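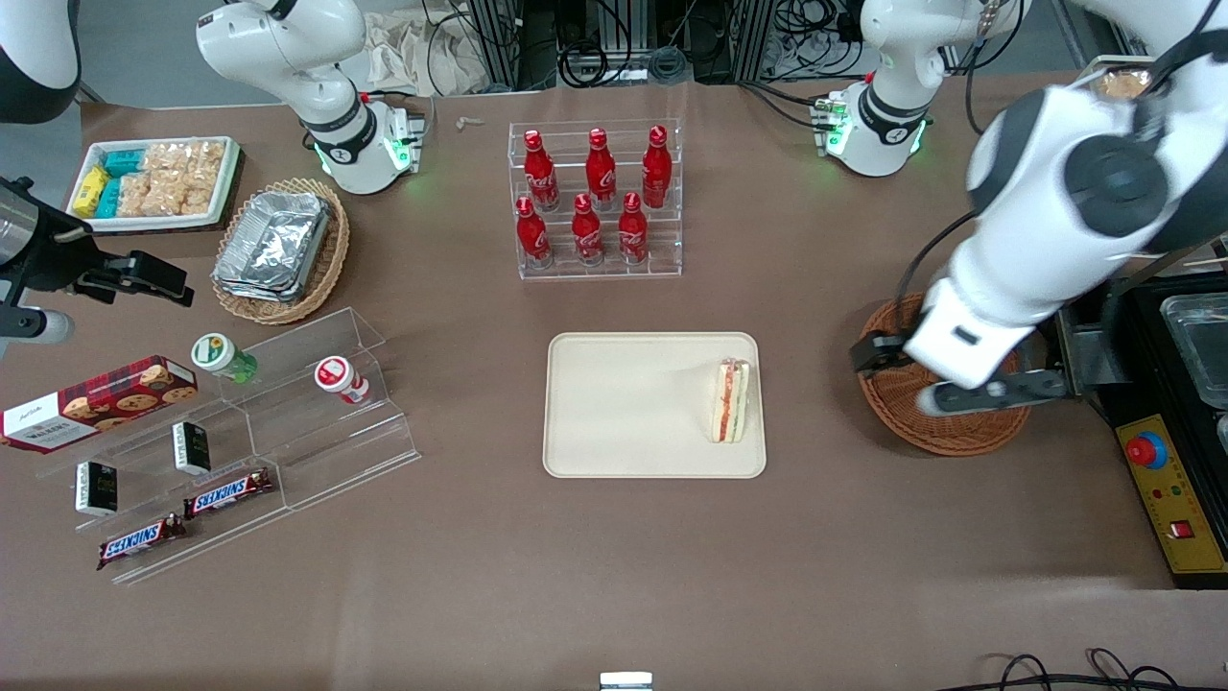
How often does a two-armed robot cell need looking after? At Karden's site in Wudine the answer is a short check before every shift and a longer one after every 507 hours of running.

The cell, which handles sandwiches, drinks and packaged snacks, went back into service in May after a routine overhaul by Nisbet, the firm that maintains it. Two engineers did the work, which took 12 hours.

Most of that time went on the grippers. The finger pads were replaced on both arms and each gripper was then lined up again with its wrist flange. The flanges carry small green status lights, and staff are asked to look at these first when an arm stops.

The cables behind the table were also checked for rubbing – a fault that had stopped the cell 2 times over the winter. New clips have been fitted where they pass the metal framework.

Positions for the tray, the bottle rack and the round basket were taught again from scratch. Karden says the same routine will be used at its Fotden site, where a second cell is due to be installed later this year. The red emergency stop is tested at the start of each shift and the result written in the log.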